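Fletis Fragrance and Skin Care Society
Minutes of the August Members' Meeting
Drellcombe Room, 6:30 p.m.

Present: E. Mowat (Chair), Þórarinsdóttir (Secretary), and members as signed in the attendance book.
Apologies were received from two members and accepted.

1. Minutes of the previous meeting
The minutes were approved with one correction. Under item 4, "toner" should read "cleansing milk."

2. Matters arising
The Secretary reported that the supplier had replaced the leaking pump bottles from the spring order. Members who still hold a bottle from the first delivery should return it at the next meeting. No refund is due on bottles already exchanged.

3. Sunscreen swap and sample shelf
The Chair reminded members that opened sunscreens may no longer be placed on the sample shelf. Sealed sunscreens are accepted if the expiration date is printed on the pack and has not passed. Ms. Þórarinsdóttir asked whether the same rule should cover tinted moisturizers with a stated protection factor. After discussion it was agreed that it should.

4. Plerkus hand cream trial
Mr. Mowat presented the results of the member trial of the Plerkus unscented hand cream. A total of 300 sample tubes were mailed and 231 completed forms were returned. Most comments dealt with texture. Several members found the cream slow to sink in when used during the day but were content to use it at night. A smaller group reported that the cap was hard to open with cream already on the hands – the maker has been informed of this in writing.
Two forms mentioned redness. Both members had stopped using the cream as instructed, and the Secretary has written to each of them. The meeting asked that future forms include a separate line for skin reactions, placed above the general comments.
It was moved, seconded, and carried that the summary be printed in the newsletter without scores, as the questions on scent had been left blank on many forms.

5. Fall perfume evening
The meeting considered whether the evening should again be limited to light florals. Members who spoke in favor noted that heavier scents had lingered in the room and made later testing difficult. Others felt that the fall date called for amber and wood notes. It was agreed that light scents will be tested first, on paper strips only, and that heavier scents will follow after the break. Members are asked not to wear perfume on the night.

6. Funds
The balance stands at $676. The room fee for the fall evening has been paid. Purchase of a further box of paper strips was approved.

7. Other business
A member asked whether empty glass jars could be collected for reuse. The Secretary will check what cleaning is required and report back. A request to move the start time to 7:00 p.m. was put to a vote and did not carry.

Action items
E. Mowat: newsletter summary of the hand cream trial; revised trial form.
Þórarinsdóttir: jar cleaning requirements; updated notice for the sample shelf.

The meeting closed at 8:10 p.m.
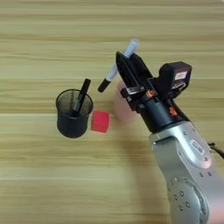 Black mesh pen holder with marker.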